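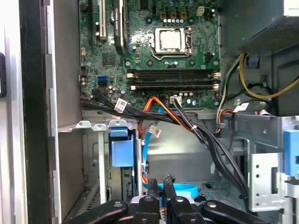
브라스티코(Brastico) 공개 시연일은 데스크톱 컴퓨터를 다루는 로봇 작업을 가까이에서 볼 수 있는 행사입니다. 작업대에는 덮개를 연 본체가 올라가며, CPU가 소켓에 꽂혀 있고 메모리 슬롯 두 개는 비어 있는 상태의 기판을 그리퍼가 다룹니다. 신청 전에 자주 들어오는 문의를 모았습니다. 최종 수정 2024-04-03

누가 신청할 수 있나요?
개인, 학교, 기업 모두 가능합니다. 초등학생은 보호자와 함께 입장해야 합니다.

참가비가 있나요?
없습니다. 주차비는 1,000원이며 출차할 때 카드로 결제합니다.

시연은 얼마나 걸리나요?
한 회차가 두 시간입니다. 앞부분은 나니어(Nanier) 작업실에서 시연을 보고, 나머지 시간은 옆방에서 질의응답을 합니다. 중간에 나가실 수는 있지만 재입장은 안 됩니다.

어떤 작업을 볼 수 있나요?
메모리 장착, SATA 케이블 분리, 드라이브 꺼내기 가운데 그날 준비된 작업을 진행합니다. 회차마다 순서가 다르고, 특정 작업을 미리 지정할 수는 없습니다.

로봇이 실패하는 경우도 있나요?
있습니다. 케이블이 많은 본체에서는 손가락이 전선에 걸려 멈추기도 합니다. 그럴 때는 담당자가 정지 버튼을 누르고 처음 위치부터 다시 시작합니다. 지난 1월 행사에서는 한 회차에 네 번 멈췄습니다.

직접 조작해 볼 수 있나요?
질의응답 시간에 코크(Koech) 연습용 조종기로 해 볼 수 있습니다. 연습대에는 전원을 연결하지 않은 기판만 둡니다. 한 사람당 한 번이고 현장에서 순서대로 받습니다.

사진을 찍어도 되나요?
작업대 주변은 됩니다. 제어 화면은 촬영하지 말아 주세요. 플래시와 삼각대도 사용할 수 없습니다.

집에서 쓰던 컴퓨터를 가져가도 되나요?
시연에는 쓰지 않습니다. 기증을 원하시면 저장 장치를 뺀 뒤 안내 데스크에 맡겨 주세요. 지금까지 3,662대 넘게 받았고, 부품은 언튼(Unton) 분해 실습에 사용합니다.

예약은 어떻게 변경하나요?
확인 메일의 변경 링크를 이용하시면 됩니다. 행사 전날 오후 6시까지 가능하고, 그 뒤에는 취소만 됩니다.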